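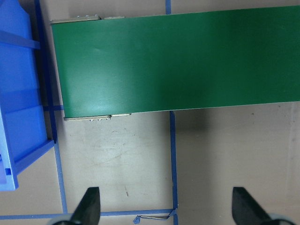 A short belt is harder to live with than a long one, according to one reader who wrote to us from a packing room in Polliddale. On a long belt, the letter says, a small mistake has time to correct itself. On a short belt the mistake arrives in the bin before you have noticed it.

I kept this letter on my desk through March, and it was the beginning of this article. I had wanted to write about the small conveyor for a long time. The big ones get enough attention. They run through airports and parcel halls, and people film them. The small green belt at the end of a bench gets almost no attention at all, although it does the same work every day, and although many small firms could not ship their orders without one.

So I went to see some of them. I visited two workshops and one supplier, and I spent many hours standing beside belts, which is a more pleasant way to spend a morning than it sounds.

The color of the thing

The first question I asked everywhere was why the belts are green. I got a different answer each time. At Zivness, a firm that repairs and re-covers belts for small businesses, they told me that green is simply what customers expect. They also keep white and black in the store room, and blue by special order, but the green rolls are the ones that need replacing on the shelf. A man at the cutting table thought that green is kind to the eyes during a long shift. His colleague said this was nonsense, and that he likes white because it shows the dirt.

I have no opinion about which of them is right. I can only say that green changes a lot with the light. Under a lamp it turns pale and almost blue, and a little farther along it is as dark as a billiard table. Anyone who sorts by color should think about where the lamp hangs before thinking about the belt.

The end is where things happen

The middle of a belt needs little from you. You wipe it and you leave it alone. The end is different. There the belt goes around its roller, the item tips over, and it must fall into something. In the workshops I visited, most of the talk was about this last hand's width.

On a small conveyor the two metal brackets beside the end roller deserve more respect than they get. They hold the roller in position, and if one sits a little forward of the other, the belt begins to wander to one side. At first you do not see it. Then one edge becomes fluffy, and then there is a smell. At Katsaros, where they pack spare parts for sewing machines, a belt was lost this way in its first year. The replacement cost 860, and the person who told me this number said it slowly, so that I would write it down correctly.

Their rule is now very simple. Before the first order of the morning, somebody looks along both edges of the belt from the end, with the motor off. It takes less than a minute. The bolts on the brackets are marked with a line of paint pen, so that a bolt that has turned shows itself.

Another thing I learned at Katsaros is to clean under the belt as well as on top of it. Dust collects on the inner side, and it is the inner side that grips the roller. They use a dry cloth for this and a damp one for the upper surface — never the same cloth for both.

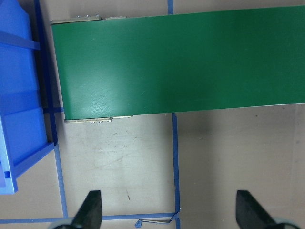

A bin at the right height

Blue plastic bins are almost as common as green belts, and I suspect that the two colors are now joined forever in the mind of anybody who has packed boxes for a living. At the supplier, Geter, the catalog has 94 kinds of bin. I was shown a good number of them. The difference between one and the next is sometimes only the shape of the rim, and I confess that I could not always find it.

The advice I was given was to choose the bin after the conveyor and to bring a tape measure. If the rim is too high, the item meets the wall of the bin and stays on the belt. If it is too low, the item falls too far. For small metal parts a long fall does not matter so much, but Katsaros also packs glass oil bottles, and there it matters very much. They put a folded towel in the bottom of the bin. I asked if there was a more professional solution, and they said that the towel had worked for 29 months.

Ribs inside a bin are useful for stiffness, but thin items like to stand up against them. Smooth walls empty faster.

Tape on the floor

I did not expect to write about tape. But a bin that is moved away to be emptied must come back to the same place, and after lunch it never does. A few strips of colored tape solve this for almost no money. The reader in Polliddale, whose room handled 1374 orders in its best month, wrote that tape was the best purchase of that year, better than the new label printer. The old strips should be pulled up before new ones are put down, or people begin to argue about which line is the true one.

The same letter ended with a question about noise, and whether a worn roller can be heard before it can be seen. At Zivness they said yes, usually, and that it sounds like somebody slowly folding paper in the next room.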